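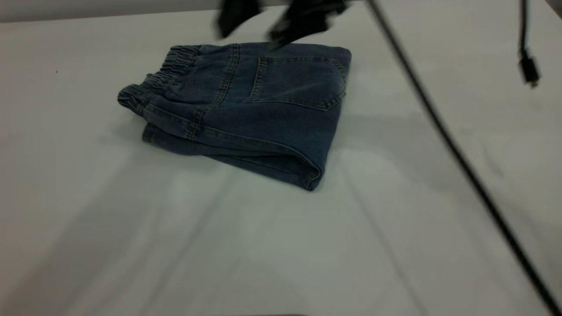 Folding jeans: questions and doubtful answers

The Gisano exchange takes in secondhand denim, sorts it, folds it and puts it back on shelves. People write to us about the folding more than about anything else. Most of them have read that one particular fold will change their closet. We have our doubts, and they are scattered through the answers below.

Does it matter how I fold jeans?

Less than you've been told. Denim is tough cloth that spends its working life being sat on. A pair folded badly and a pair folded well will both be fine to wear on Sunday. What changes is whether you can get one pair out of the pile without dragging three more along with it, and whether the pile fits the shelf you have. If your jeans live on a chair and you can find them, you may not have a problem.

What fold do you use?

A plain one. Lay the jeans flat, front side up. Bring one leg over the other so that you have a single leg's width with the back pockets outside. If the crotch sticks out in a triangle, tuck it in. Smooth from the waist down with a flat hand. Then fold the hems up toward the waist, stop a little short of it, and fold again. Long legs may take a third fold.

There are fancier ways. We tried several of them, and we came back to this one every time.

Should I fold in halves or in thirds?

Whichever one fits the shelf. The advice online treats this as a matter of principle, and I've never seen a reason given that survived an actual pair of pants. Halves make a wide, flat bundle. Thirds make a shorter, fatter one that will sometimes stand on its edge. Kids' sizes folded in thirds can turn into a lump that rolls over, so we do small pairs in halves.

Measure the shelf first. People fold the whole wardrobe and then discover it sticks out past the front.

I have pull-on jeans with elastic. Why won't they fold neatly?

Elastic gathers the cloth, and gathered cloth is thicker than flat cloth. That goes for a waistband and it goes for cuffs. Folding the gathered part over on itself makes a hump, and anything put on top slides off it.

Leave the gathered end on the outside and let it make one end of the bundle. Don't stretch it flat and try to pin it there under the next layer. It will pull back as soon as you let go, and it brings the seams with it. You will see tutorials in which elastic denim comes out as crisp as an envelope. I'd like to see the same bundle after a week in a drawer.

If the pair has elastic at both ends, accept a slightly fat result and put it on top of the stack.

Do the long seams have to line up?

It helps. The outer and inner seams are the stiffest lines on a leg, and when they sit on top of one another the legs lie flatter. If they've twisted (plenty of cheap pairs come twisted from the factory, and washing makes it worse), you can't fold the twist out. Follow the cloth, let the seams wander, and move on. I've watched people spend five minutes on a pair that was cut crooked to begin with.

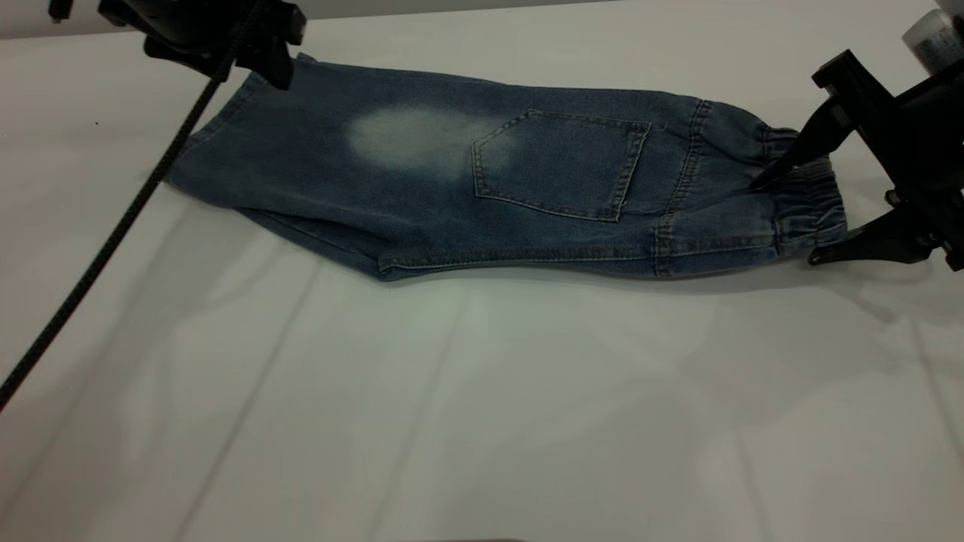
Kiều Đoàn wrote in to say that lining up the seams is a waste of time on worn denim: the knees have stretched, one leg always ends up longer, and she would sooner match the hems and let everything above them do what it likes. She has folded that way for years and her stacks don't fall over.

We can't prove her wrong. On older pairs matching the hems probably does work better, and it is certainly quicker. On stiffer pairs I still start with the seams. Try both on the same jeans and keep the one you'd be willing to repeat when you're tired.

Will folding leave a permanent crease?

A crease, yes. Permanent, I doubt it. A sharp line across the thigh usually comes from folding damp jeans or from a heavy stack left alone for months. Wear them for an hour and most of it goes. A steam iron takes care of what's left.

Dark, unwashed denim is the one case where I'd be careful. Dye can rub away along a hard fold, and you may end up with a pale line. Roll those, or hang them, or refold them along a different line from time to time. Faded jeans already have light patches all over and one more line won't show.

What about rolling?

Rolling is fine for a suitcase. On a shelf, rolled jeans come loose, and in a drawer they take up more room than the people who sell drawer dividers like to admit. The claim that rolling "prevents wrinkles" seems to me half true at best. You get a lot of soft wrinkles in place of a couple of firm ones.

What is the Dater fold, and should I learn it?

The Dater fold is a tuck-in method that went around in February. You fold the pants lengthwise, fold the legs up in thirds, and push the end into the waistband so that the whole thing makes a closed packet. It holds together nicely when you throw it across a room, if that's something you need.

My objections are these. It stretches the waistband a little every time. It takes two or three times as long. It makes a thick packet, and with an elastic waist it makes a very thick one. And you can't see the size label without undoing it. For a gym bag, go ahead. For a shelf of jeans I don't see the point.

Do I need a folding board?

No. We were given an Arkier board, the hinged sort with flaps, and it's good at shirts. Jeans are too heavy and too long for it. The flaps bow, the legs hang off the bottom, and you finish the job by hand anyway. A clear table does more for you than a board does. Clear is the important word there, and if the table has a light top you'll also spot lint, loose threads and the coin that was still in a pocket.

A bed works in a pinch, but the mattress gives under your hands and you can't press the air out.

Should the pockets face in or out?

Out, if you own several pairs that look alike. Back pockets are often the only thing that tells one pair from another: the shape, the color of the stitching, a bit of wear at the corner. When the pocket ends up on top of the bundle you can pick the right pair without unfolding anything.

Flatten the pocket with your palm before the last fold. A pocket that has flipped or bunched leaves a bump you'll feel through the whole stack. Check inside, too. In our last big sort we handled 3587 pairs, and 1602 of them had something in a pocket. Tissues were the worst of it.

How high can I stack them?

We stop when the stack starts to lean, and I'd trust that over any number. Advice pages like to give a fixed limit, as though a toddler's pull-ons and a pair of lined work jeans were the same object. Put heavy pairs at the bottom, alternate the thick ends left and right, and leave enough room above the pile for your hand.
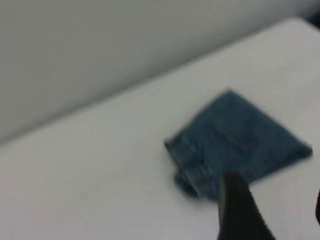

Alternating is the part people skip. The waist end is nearly always thicker than the folded end, and if all the waists point the same way the pile slopes and sooner or later slides. Turn every second pair around. It looks less tidy from the front, so if looks are what you're after, you'll have to live with shorter piles.

My bundle comes out as a diamond. What did I do wrong?

Probably you folded at a slant without noticing. It happens when the legs taper a lot, or when you started with the jeans lying at an angle to the table edge and squared them up by eye. Open the last fold, shift the hems over a bit, and fold again. If it's only a little off, leave it. Once it's in a drawer between two other pairs you'll never find the crooked one.

Is upright filing in a drawer better than stacking?

For thin pants, maybe. For denim it depends on how full the drawer is. Upright bundles need neighbors to hold them up, and when half your jeans are in the wash the other half lie down. The photos that sell this idea are all of full drawers. I have yet to be shown one on laundry day.

If you want to try it, fold smaller than you think you need to and put the folded edge up.

Should I hang jeans?

You can. We hang the ones on the sales rail at our Nolte branch, and it takes 400 hangers and more space than any home has to spare. Clip hangers mark the hem. Folding over a bar leaves a line at the knee. If you've got the room and you like it, there's no harm in it.

How long should a pair take me?

Somebody at a workshop told our group 25 seconds a pair, with a stopwatch. I didn't ask for mine to be timed. The first few will be slow, then they won't be. Nothing bad happens to slow ones.

Do I need to refold jeans I only tried on?

If they were off the shelf for a minute, yes, and do it right then. Draped over the door, they'll have company by evening.

Do you take folded donations?

We take them any way at all, folded, rolled or stuffed in a bag. Please don't fold them specially for us. We open every pair to check the zipper, the knees and the elastic, and then it gets folded again our way. Clean and dry is all we ask for.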